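Chips going stale in 2 days, what am I doing wrong?

Asked by Unnur Hjaltested in Kitchen & Pantry

Moved to Ulstead in May, ground floor, super humid. Every bag of chips I open is chewy by the second night. I roll the top down and put a clothespin on it. Never had this problem at my old place. Do I need to buy those airtight bins or is there somthing cheaper?

2 answers

drekier_pantry
Clothespin is too narrow, air gets in at both sides. Push the air out first, fold the corners in, then roll down tight at least 3 times. Wide binder clip or one of those long bag clips. Also where do you keep them? Top of the fridge is bad, it's warm up there. Same with next to the stove.

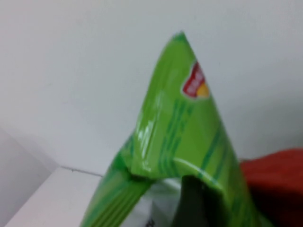 If they already went soft, oven at 300 for 5 min on a bare sheet, let them cool all the way before you eat them. They crisp up as they cool. Microwave kinda works but they get tough.

8 people found this helpful

mo_in_damgaard
just buy smaller bags lol. we go thru one in a night so never an issue. my sister has a dehumidifer in her kitchen and says it helps with crackers and cereal too, no idea what brand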